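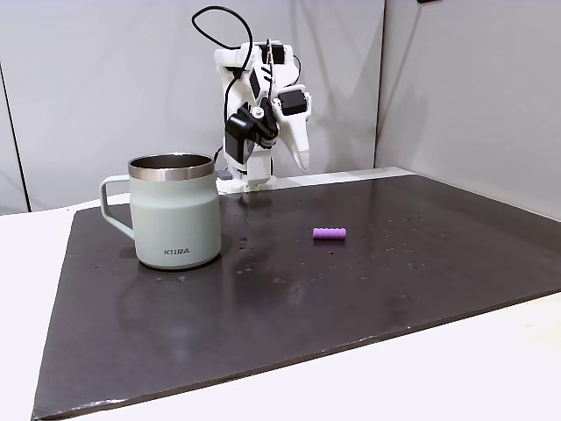

Keeping a travel mug from smelling like last week

I drink a lot of coffee, and for years I just gave my insulated mug a quick swirl under the tap and called it done. Then one April I put tea in it and, oh dear — it tasted like an old thermos! Now I fill it with hot water and a spoonful of baking soda every weekend, leave it overnight with the lid off, and go round the rim with a soft bottle brush in the morning.
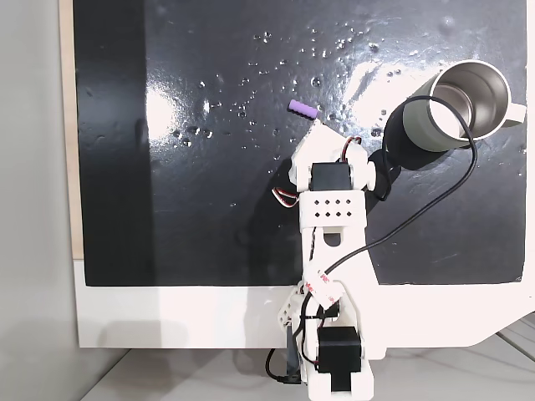 Drops and streaks on shiny black surfaces

Dark and glossy looks so smart in the store, doesn't it, and then it shows every single drop. Blot first with a dry cotton cloth (an old T-shirt is lovely), and only then wipe, in long strokes going one way. Go easy on the spray — too much soap leaves a haze. If your water is hard, a splash of white vinegar in 1000 ml of water helps, but please keep it off natural stone.

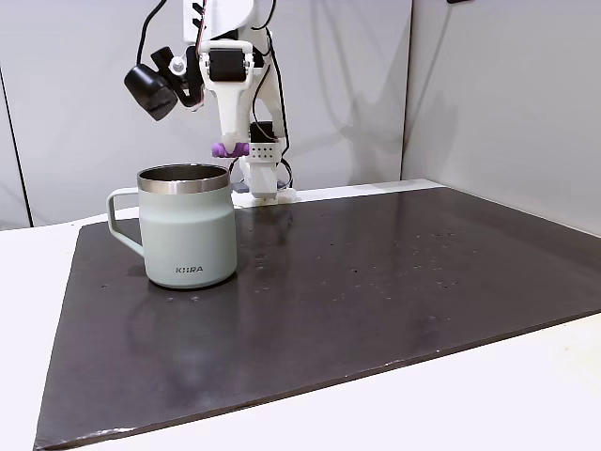

Pale green KIIRA mug with a steel rim.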